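How to Set Up Trash and Recycling Sorting in a Small Apartment

By Jocelyn Sawatzky
Last updated Sun 26 July

Sorting trash at home takes little effort once the bins are in the right spots. Most of the work is in the first week. This page covers how to choose bins, where to put them, how to line them, and what to do when the sorting slips.

The rules I use as examples come from Varkthorpe, where I live. Yours may differ, so look up your own list before you buy anything.

What you will need

One bin for trash
One bin or box for recycling
A small lidded container for food scraps, if your town collects them
Liners that fit the trash bin
Masking tape and a marker
A tape measure

Step 1. Find out what your town takes

Go to your town or building website and print the accepted items list. If you rent, ask the building office as well, since some buildings have their own hauler. My building uses Boychuk, and their list is shorter than the town's. They do not take cartons with a plastic coating, and they want glass kept separate.

Tape the list inside a cabinet door. People stop checking it after a few weeks, but guests will use it.

Step 2. Track what you throw away for one week

Before buying bins, keep everything in paper grocery bags for a week, one bag for trash and one for recycling. See which fills up first. In my kitchen the recycling bag was full by Wednesday and the trash lasted until the weekend. I had been planning to buy two bins of the same size and would have gotten it wrong.

Step 3. Measure the space

Measure the floor space and the height under the counter or sink. Leave two inches above the rim so you can get a full bag out without tipping the bin. Check the cabinet door too. A bin that fits inside the cabinet may still catch on the hinge.

If the only open spot is along a wall or beside a desk, a round bin is easier to work around than a square one. Square bins are better in corners and side by side.

Step 4. Choose the bins

A plain open wastebasket is fine for dry trash. For a kitchen, get a lid. Pedal lids cost more and the hinge is usually the first thing to break. I bought a Nurnlow pedal bin four years ago and replaced the hinge pin once — the bin itself has held up.

For recycling, skip the lid. An open box gets used more, and rinsed containers do not smell.

Step 5. Fit the liner

Put the bag in and push it all the way down to the bottom before folding the top over the rim. Press the sides out with your hand to let the trapped air escape. If the bag slides down when you drop something heavy in, gather the extra plastic on one side and tie it in a loose knot just under the rim. A large rubber band also works.

Keep the spare liners in the bottom of the bin, under the one in use. You will always have the next one at hand.

Step 6. Label everything

Write TRASH and RECYCLING in large letters on masking tape and put the tape where you can see it while standing. Use tape for the first month, as you will probably move the bins at least once. My neighbor Brândușa Bratu painted hers on the first day and ended up with a recycling label facing the wall.

Step 7. Deal with cartons

Cartons cause the most mistakes. Milk, juice and soup cartons look like cardboard, but most have a thin layer of plastic and some have foil too. Check your list for the word "cartons." If they are accepted, rinse them, leave the caps on unless told otherwise, and do not flatten them if your hauler sorts by machine. If cartons are not on the list, they go in the trash.

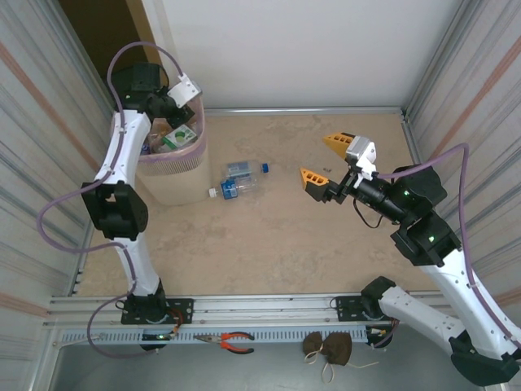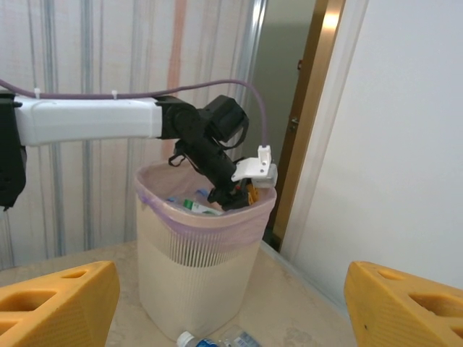
A lined wastebasket, in two views.

Step 8. Pick an emptying day

Empty both bins the night before pickup, even if they are not full. Wipe the rim and the inside with dish soap and warm water every other week. Let the bin dry before you put in a new bag.

If food scraps are part of your setup, take those out every two days in summer. By September you can usually go longer.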